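Projects > Student Reports > Robotics > Gripper comparison

Two grippers, one wrist camera: picking up bottles with the Manimix arm

Givitstead College, second year project report. Jun 23, 2025

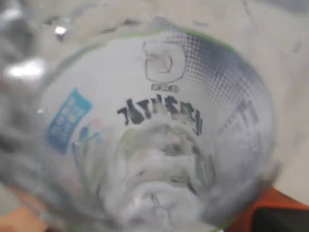 Fig. 1. Wrist camera view of a clear plastic bottle at close range. Label out of focus.

14 shares | 3 comments

Aim

Find out which gripper is better for clear plastic bottles on our arm, and if the wrist camera is any use once the gripper gets close. The arm is the Manimix. The grippers are the Pichler (two flat fingers, rubber pads) and the Gulen (three curved fingers, softer). Both bolt onto the same wrist plate so we only changed one thing at a time, mostly.

Why clear bottles — they were the worst objects in our February trials. Cardboard boxes and mugs were fine with both grippers so not much to compare.

Method

Same start pose every time. Bottle put down by hand inside a taped square, on its side or standing, label turned whichever way. Arm moves over, camera takes a picture, software draws a box round the bottle, gripper goes in and lifts. Counted as a pick if it stayed held for 6 seconds. Dropped or squashed = fail. 33 attempts per gripper, 4 different bottles, all empty with lids on.

Finger force left on the default for both. We know that isn't totally fair, the Gulen default is lower.

Camera problems

This took up most of the time. The wrist camera has a fixed focus set for further off, so by the time the fingers are near the bottle everything goes soft. Fig. 1 is typical. You can tell there is a label and a big outlined D on it, and a row of thick black characters (Korean we think), but no chance of reading them. Light comes through the plastic and the shiny spots on the shoulder are brighter than anything else on the bottle. The background is pale too so the edge of the clear part doesnt stand out much.

What the software did with views like this:
- boxed the label only and ignored the rest, so the grip point ended up too high
- took a highlight as an edge
- lost the bottle completely on the last bit of the approach

Fix was simple — take the last good picture from higher up, then go down blind. Slower to set up but far fewer misses. We collected roughly 1,000 frames before working this out, most of them no use.

Results

Pichler: good on standing bottles, poor on lying ones. Flat pads slide round the curve and the bottle rolls off. Also dented the thinnest bottle.

Gulen: better overall. The fingers wrap so being a bit off centre didnt matter. Weak point is bottles standing near the corner of the square, where the third finger catches the table on teh way down.

Looking at the failures, more came from the camera than from either gripper. Should have sorted that first.

What we would change

Adjustable focus camera, or a second one fixed over the table. Matt dark sheet under the bottles. Set both grippers to the same force and measure it properly. Try half full bottles, they will behave differently when lifted.

For the next group: Gulen on the arm, Pichler kept for boxes. Check the wrist plate screws before every session, ours worked loose twice and the grip point was off untill we noticed.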